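Bresari Cold Brew Tea Pitcher, 50 oz
Item 2848 | In stock at Prurkitwood 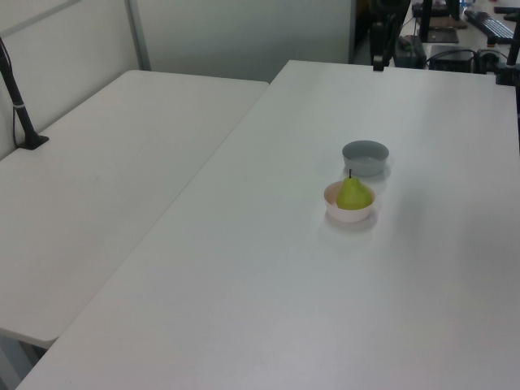

Green pear in a small pale pink bowl, with an empty gray bowl behind it.

Overview
The Bresari Cold Brew Tea Pitcher is a tall glass pitcher with a removable steel mesh infuser, made for steeping loose tea in cold water in the refrigerator. It holds 50 fluid ounces to the fill line with the infuser in place. The lid screws down and seals, and the spout has its own silicone stopper, so the pitcher can be kept in the door next to an open onion without the tea picking it up.

It is a replacement for the older Bresari pitcher with the plastic filter. The glass body is the same shape. The lid, the stopper and the infuser are all new, and old infusers do not fit the new lid.

Specifications
Capacity to fill line: 50 fl oz
Height with lid: 13 inches
Body: borosilicate glass
Infuser: stainless steel, fine mesh, removable base cap
Lid: polypropylene with silicone gasket
Stopper: silicone
Handle: none (molded grip at the neck)
Dishwasher: body and infuser yes, lid top rack only
Microwave: no
Stovetop: no
Item number: 2848

Will it fit in my refrigerator?
Measure before ordering. With the lid on, the pitcher needs 13 inches of clear height plus a little room to tilt it in. Most door bins that take a half gallon milk carton have the width for it, but the shelf or bin above is often too low. If you have an adjustable door bin, moving it up one notch usually takes care of it.

The pitcher should be stored upright. The lid seals well enough that a knock will not empty it, but it is not meant to be laid on its side overnight.

The infuser
The infuser runs nearly the full depth of the pitcher, so the leaves are under water even when you make a half batch. The mesh is fine enough for rooibos and for most broken leaf black teas. Powdered tea, very dusty tea bag cuttings and matcha will go through it.

The bottom of the infuser is a separate cap that twists off. Turn it a quarter turn to the left, knock the wet leaves into the compost or the trash, and rinse from the top. The old version had a closed bottom and you had to dig the leaves out with a spoon, and we got a lot of mail about that.

The infuser threads into the lid. You can also leave it out and use the pitcher for plain water, lemonade or tea made some other way. There is a small strainer ring under the spout that stays in the lid and catches fruit pieces and mint.

How to use it
1. Wash all parts before first use and let them dry.
2. Put the loose tea in the infuser and screw it into the lid.
3. Fill the pitcher with cold water to an inch below the line.
4. Lower the infuser in slowly. Top up to the line if needed.
5. Tighten the lid and turn the pitcher over gently once or twice to wet the leaves.
6. Refrigerate for the time given below for your tea.
7. Take the infuser out when the tea tastes right to you.

Fill the infuser no more than half full of dry leaf. Rolled oolongs and large leaf teas swell a great deal, and a packed infuser gives weak tea.

How much tea and how long
These are the amounts we use in the shop for a full pitcher. Treat them as a place to start. Cold water is forgiving, and an extra hour does much less harm than an extra minute does in a hot pot.

Black tea: 5 level tablespoons, 8 to 10 hours
Oolong, rolled: 4 level tablespoons, 10 to 12 hours
Oolong, open leaf: 6 level tablespoons, 8 to 10 hours
White tea: 8 level tablespoons, 8 to 12 hours
Rooibos: 5 level tablespoons, 12 hours
Hibiscus blends: 4 level tablespoons, 6 hours
Peppermint: 6 level tablespoons, 6 to 8 hours

We don't recommend leaving leaves in for longer than 16 hours with any tea. Past that point the flavor goes flat and the mesh is harder to clean.

If you would sooner weigh the tea, do it, especially with white tea. A tablespoon of fluffy leaf weighs very little and spoon measures vary a lot from one tea to the next.

Which teas work well
Black teas with a malty or honey taste are the easiest to start with. They come out smooth and a bit sweet, with less bite than the same tea brewed hot. Smoky teas get quite mild. If the smoke is what you like about them, you may want to stick with the teapot.

Scented teas hold up well. Jasmine and bergamot both come through clearly. Spiced chai blends are less successful because whole cinnamon and cardamom give up very little in cold water. You can get around this by pouring a small amount of hot water over the chai in a separate heatproof cup, letting it stand five minutes, and adding the whole thing to the infuser with cold water once it has cooled.

The Mendes Breakfast blend, sold separately, is what we use when we demonstrate the pitcher. It is a broken leaf black tea with a strong color. The 16 oz bag is the better buy if you plan to keep a pitcher going through the summer.

Hot water and this pitcher
The glass itself will take hot water. The gasket and stopper will too, but the lid should be off or loose until the tea has cooled, as steam can build up under it. Do not pour hot water into a pitcher straight from the refrigerator, and don't put a hot pitcher on a wet stone counter. Let it come to room temperature first in both cases.

With no handle, a pitcher full of hot tea is awkward to pick up. If you mostly brew hot and then chill, look at the Ostmont glass jug, which has a handle and a wider mouth. It holds less, and the infuser is a short basket that won't reach the water in a half batch.

Storage time
Keep brewed tea cold and drink it within three days. Tea with fruit, juice or sugar in it should be finished sooner, ideally by the next day. Throw it out if it looks stringy or smells sour. Cloudiness alone is common in strong black tea that has been chilled and it doesn't mean anything is wrong.

Cleaning
The body and infuser can go in the dishwasher. Put the lid on the top rack with the stopper pulled out and the gasket removed. The gasket lifts out with a fingernail or the back of a butter knife. It goes back in with the flat side facing up.

For tea stains, fill the pitcher with warm water and a tablespoon of baking soda, leave it an hour, then wipe with a bottle brush. Steel wool and gritty powders will scratch the glass. If the mesh clogs, soak the infuser in equal parts white vinegar and water and brush it from the outside in.

Store the pitcher with the lid off when it is not in use. A closed lid on a damp pitcher will give you a stale smell that takes a couple of washes to get out.

In the box
1 glass pitcher body
1 lid with gasket and stopper
1 infuser with base cap
1 spare gasket
1 instruction card

Tea is not included.

Replacement parts
Gaskets, stoppers, base caps and infusers are sold one at a time. Lids are sold with a gasket and stopper already fitted. We do not sell the glass body alone, as the cost of packing and shipping it comes too close to the price of the full set.

Parts for the older plastic filter pitcher were discontinued in May. A few lids are left, and you can ask us by email if you need one.

Shipping and returns
Orders ship from our Ostmont warehouse, normally the next business day. The pitcher goes out in its own carton inside a second box. Orders over $50 ship free within the lower 48 states. Orders to Alaska and Hawaii are charged at the carrier's rate, shown at checkout.

If the glass arrives broken, keep the carton and send us a photo of the damage along with your order number. We will ship a new one and you don't need to send back the pieces. Unused pitchers can be returned within 30 days in the original carton. Opened bags of tea can't be returned.

Common questions

Can I use tea bags?
Yes. Drop them straight into the infuser. Six ordinary bags make a full pitcher of medium strength. Take off paper tags and staples first.

Can I make cold brew coffee in it?
You can, with a coarse grind. Some fine grounds will pass through the mesh and settle at the bottom. Coffee also leaves a smell in the silicone, so a second gasket and stopper are worth having if you plan to switch back and forth.

Can I reuse the leaves?
A good oolong will usually give a second, lighter batch. Refill right after you empty the first one, and don't let the wet leaves sit out. Black tea and herbals are generally spent after one round.

Does it leak?
Upright or tipped, no, provided the gasket is seated flat and the stopper is pushed all the way in. A drip from under the lid almost always means the gasket has gone in upside down.

Can it go in the freezer?
No. The glass can crack as the liquid expands. Freeze leftover tea in an ice cube tray and use the cubes in the next glass.

Is there a smaller size?
Not at present. Half batches work fine in this one, using half the leaf and the same steeping time.

Related items
Mendes Breakfast, loose black tea, 16 oz
Ostmont Glass Jug with Handle
Bresari Infuser, replacement
Bresari Gasket and Stopper Set

Page updated November 27, 2019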